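Systems Modeling, Unit 4 Handout
Requirements tables and what they leave out
4 January 2023

Read before the lab. Bring a printed copy of your own requirements table, even if it is bad.

4.1 Why we start with doubt

Most modeling textbooks treat the requirements table as the solid ground under everything else. You gather the needs, you write them down with an ID, you link each one to a block or a test, and the model is "traceable." I have read a lot of traceable models. Many of them described systems that could not have been built, and the links were all in place.

A trace link says that somebody drew a line between two boxes. It says nothing about whether the lower box satisfies the upper one. Modeling tools will happily report 100 percent coverage for a set of requirements that contradict each other. Keep this in mind whenever a vendor shows you a coverage chart.

4.2 The Bandemora case

The Bandemora project (a water pumping station controller, used all through this course) started with 22 stakeholder needs. By the first design review there were 300 system requirements. Ask yourself where the rest came from. Some were proper refinements. A good many were design decisions written with the word "shall" in front of them, for example:

R-041 The controller shall use a state machine with 9 states.

Who needs nine states? The operators at Lulavthorpe wanted the pumps to restart safely after a power loss. The number of states is an answer somebody had already picked. Once it sits in the table it can't be questioned without a change request, so it stays.

Exercise A. Take R-041 and write the need behind it. If you can't find one, say so in your answer. You will get full marks for that.

4.3 Verification methods

The usual four are inspection, analysis, demonstration and test. Students tend to pick "test" for everything, as it sounds strict. Look at what the test would cost. R-117 in the Bandemora set asks for no lost commands in 1,000 restarts, and the column says "test." The schedule gave the test team one afternoon. Either the method or the number is wrong, and the model had no way of telling anyone.

4.4 Context and the system boundary

Block definition diagrams are easy to draw and hard to argue with, which makes me suspicious of them. The boundary is the part most often drawn by habit. In the Skoslow example from last August, the operator was left outside the system and then given four interfaces, one of which turned out to carry all the safety logic.

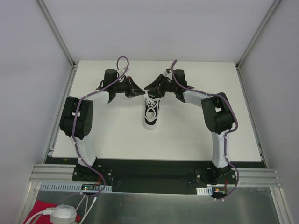
A boundary should be drawn from what the system must be answerable for, and two careful people may draw it differently. The common mistake is to include whatever was bought on the same purchase order. Try it with two arms facing each other over a white table, with a black-and-white sneaker between the grippers. Is the table in the system? Is the enclosure? The shoe is surely an external item, but its loosely looped laces belong somewhere in your model too, if only as a property of that item. A diagram that shows two arm blocks and a connector has skipped every one of these questions.

Exercise B. Draw the Bandemora boundary twice, once with the operator inside and once outside. List the requirements that change owner.

4.5 For the lab

We use Tan, version as installed. Its automatic layout is poor and its consistency check only looks at names and types. Do not paste the check's output into your report as evidence of anything.

Hand in: your revised table, both boundary diagrams, and one page on the requirement you trust least.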